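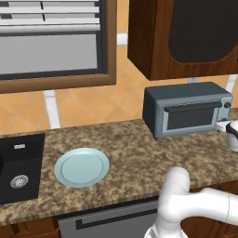 Kitchen render, granite counter and orange tile

Dromodar at the Stenitz, 24th October: who else was there??

pedalsteelpam
Still buzzing, so I'm starting the thread. I've seen Dromodar nine times now and this was the loudest, sweatiest, happiest one yet. They opened with "Jundmont" in total darkness, just that bass line rolling on and on, and when the drums finally came in the whole floor jumped at once. I had goosebumps up to my ears! Titilayo Akinola's voice was huge all night. She held the last note of "Salt Road" so long that the guy next to me started laughing out loud.

What did everybody else think? And did anyone write down the set list? I lost track somewhere after the acoustic part.

frettedfred
I was up in the balcony, left side. Great show, but I have to be the grump on the sound. For the first three songs I could hardly hear any guitar, only kick drum and bass. It got better once they reached "Paper Captain," and by the end it was excellent. Not sure I'd call it their best, though. The January show at the old ballroom was tighter.

pedalsteelpam
Fred!! The January show had no encore! How can it be tighter AND better with no encore?

frettedfred
Tighter, I said. They played everything like they meant it and went home. I like that in a band.

norah_k
Floor, dead center, maybe five rows back. Guitar was perfectly clear down there, so it must be a balcony thing. I've had the same trouble upstairs at the Stenitz with other bands. The overhang eats everything except the low end.

Here's what I have for the set, typed into my phone between songs, so forgive me if something is off:

Jundmont
Long Division
Salt Road
Paper Captain
Hirose
Window Seat (acoustic)
My Brother's Coat (acoustic)
Ninth Street
Weather Girl
Encore: Lanterns
Encore: Small Hours

pedalsteelpam
You are a hero. I'd completely forgotten "Long Division" came that early.

tambourine_dan
Pretty sure "Ninth Street" was before the acoustic songs, not after. They brought out the stools right after it, and I remember being annoyed that they'd cooled things down when we were all going nuts.

norah_k
Hmm, you could be right Dan. I typed that part with one thumb while holding a lemonade. Anyone else want to break the tie?

velvetrope649
Dan's right, "Ninth Street" came first and then the stools. I was there with my sister (her first Dromodar show, she is now worse than me) and she turned around after "Ninth Street" and yelled "is it over??" because the lights went down so long.

Can we talk about "Hirose" please? Eleven years I have waited to hear that song live. They stretched out the middle with that slow organ part and then Titilayo sang the second verse with nearly no band behind her at all. I cried a bit, I don't care who knows it.

frettedfred
OK, "Hirose" was wonderful. I'll give you that with no complaints. Best thing they did all night.

bigmuffmarty
Unpopular opinion, but I thought the organ part dragged. Love the song, love the record, but the record gets it done in four minutes. People near me were checking their phones.

velvetrope649
Marty, I will pretend I didn't read this.

bigmuffmarty
Fair! I loved "Lanterns" if that helps. Whole room singing, and the band just stopped playing and let us have the chorus. What does the Stenitz hold, anyway? It felt enormous.

norah_k
2,000 with the floor standing. I saw them play to 300 people in a basement club on the first tour, and you could touch the drum kit from the front row. I miss that a little, but hearing that many people sing "Lanterns" was something else.

tambourine_dan
Did anybody get to the merch table? I wanted the gray tour shirt and they were out of everything but small before the opener even finished.

pedalsteelpam
I got the poster! Numbered out of 400, screen printed, and it smells like ink in the best way. The line went all the way up the stairs, so I missed the first opener song. The lady at the table told me more shirts are coming to the next stops, so maybe someone heading to one of those could grab you one?

velvetrope649
My sister and I are driving to the next one (of course we are). What size, Dan? I'll get in line early and message you.

tambourine_dan
Large, and thank you, that's really kind! I'll send you the money ahead of time.

frettedfred
If you go, stand on the floor and report back on the guitar. I'm still not over the first three songs.

velvetrope649
Will do, Fred. And I'm timing the organ part for Marty.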